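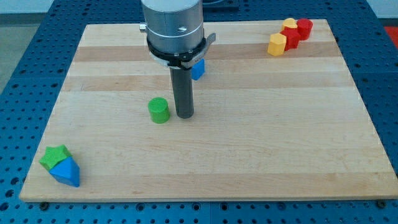 Abb. 3: Arbeitsfläche mit Holzauflage, stabförmigem Werkzeug und farbigen Formkörpern auf dem blauen Lochtisch.

3.2 Aufbau der Arbeitszelle

Die Arbeitszelle wurde in der Gemeinschaftswerkstatt Karkside errichtet. Als Grundlage dient ein Lochtisch aus Metall, dessen Raster eine wiederholbare Positionierung aller Anbauteile erlaubt. Auf dem Tisch liegt eine rechteckige Auflage aus hellen Ahornstreifen (Abb. 3), deren Längsseite parallel zur Vorderkante des Tisches ausgerichtet ist. Sie wurde aus Reststücken der Werkstatt verleimt und nach dem Schleifen geölt.

Das Werkzeug besteht aus einem zylindrischen Gehäuse, einem schwarzen Klemmband und einem dunkelgrauen Stab mit abgerundetem Ende. Auf bewegliche Backen wurde verzichtet, da die untersuchten Aufgaben ausschließlich das Schieben von Objekten umfassen. Die Länge des Stabes ist so gewählt, dass die Spitze knapp über der Auflage geführt werden kann, ohne diese zu berühren. Die Bahnplanung erfolgt mit der Software Zorko, die Ansteuerung der Antriebe über einen Regler der Firma Vekden mit einem Takt von 100 Hz.

Als Objekte kommen einfarbige Formkörper in Blau, Grün, Gelb und Rot zum Einsatz, darunter Würfel, Zylinder, Stern und Sechskantprismen. Die Druckvorlagen gehen auf einen Entwurf von Dvořáček zurück und wurden von Yu-ting Yang für den vorliegenden Aufbau angepasst. Besondere Anforderungen stellen Anordnungen, in denen sich mehrere Körper berühren – etwa die gelb-rote Gruppe hinten rechts oder das Paar aus Stern und Dreiecksprisma vorne links. Der Stab muss in solchen Fällen zunächst einen einzelnen Körper aus der Gruppe lösen, bevor dieser an seine Zielposition geschoben werden kann.

Der Abbruch eines Versuchs erfolgt nach 20 s ohne Objektbewegung. Die Auswertung der Schiebebahnen ist in Abschnitt 4 dargestellt.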